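## Two weeks with the vanity

Hello from the back half of the building! I promised last month I'd write up the bathroom work for this newsletter, and then the bathroom work ate my whole month, so you're getting it now, in January, with my coffee going cold next to me.

Quick catch-up if you skipped the last few issues. We're gathering examples for Trirken, our tidy-up policy (the learned kind — it watches people do a task by remote control and tries to work out what to do from that). Kitchens were first. Kitchens went pretty well, mostly because a mug is a forgiving thing to pick up. Then somebody at planning said "what about bathrooms?" and my hand was in the air before I'd thought about it.

So, bathrooms. The set we're after is called Giltumard, and the goal is 240 good episodes on a single vanity before we change the furniture. One episode is one person driving the arm through one short job: move the jar next to the soap, bring the wipes forward, put the little bottle back where it came from. An episode counts as good if the job gets finished and the person driving would be happy to see the robot copy it. That second part is a judgment call, and we argue about it a lot.

The counter gets re-laid between episodes. I used to do this by feel, and when I went back through my first 40 I found I'd put the soap on the right nearly every time. Apparently I just like it there. A policy trained on that would learn that soap lives on the right, period, and then fall apart in any bathroom laid out by a left-handed person. Now I have a stack of layout cards, I shuffle them, and I do what the card says even when it looks silly.

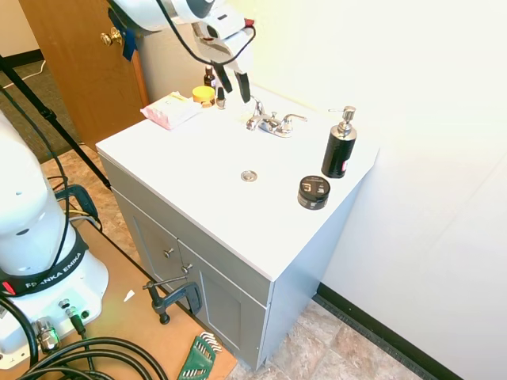

*The vanity between jobs, with the soap back in my favorite corner (the card said so, I swear).*

The small stuff is where all the learning is, for me as much as for the robot. A tiny dropper bottle with a pointy tip is a horrible thing to grab from straight above. Come down a hair off center and it tips, and then you're chasing it across the counter with two fingers. The short jar is easy as long as you go slow. The pump bottle you'd think would be the simplest of the lot, but the nozzle sticks out, so you have to decide which way to come at it, and every driver decides differently. I like to come in from the side away from the nozzle. My shift partner goes over the top and gets away with it more than I'd like to admit.

And the faucet! It sits right in the middle at the back with a handle on each side, and it's in the way of everything. Going from the left side to the right means lifting up and over. For the first couple of days I kept lifting way too high, because I was scared of clipping it, and when we played those runs back the arm looked like it was stepping over a sleeping dog. We kept a few and tossed the rest. If the examples are timid, the policy comes out timid too, and I don't want to spend spring watching it creep around a bar of soap.

What about the misses? We keep some of those on purpose. If you fumble the grab, open up, back off and get it on the second try, that's a really useful thing for the robot to have seen, and it goes in with a "recovery" tag. What we don't keep is the kind where you bump something and pretend you didn't. If you hit the handle, say so in the notes box. It takes 2 seconds and saves me an afternoon.

My best day so far was 16 keepers before lunch. My worst was a Monday I won't discuss, except to say please check the clamp on the cabinet before you start driving and not after. A vanity that shifts even a little makes the whole morning's runs look wrong next to the day before.

Next stop is Ventura, which is what we're calling the second bathroom layout (the names come off a list, don't ask me). Same kinds of jobs, different counter, and I'm hoping for more clutter, since real people's bathrooms have so much more on them than mine does here. If you've got empty toiletry bottles at home, rinse them out and drop them in the bin by my desk. Odd shapes especially — I'd love some squeezy tubes.

I've also got afternoon driving slots open. You don't need experience, I'll sit with you for your first few, and the sign-up sheet is taped to the side of the snack shelf.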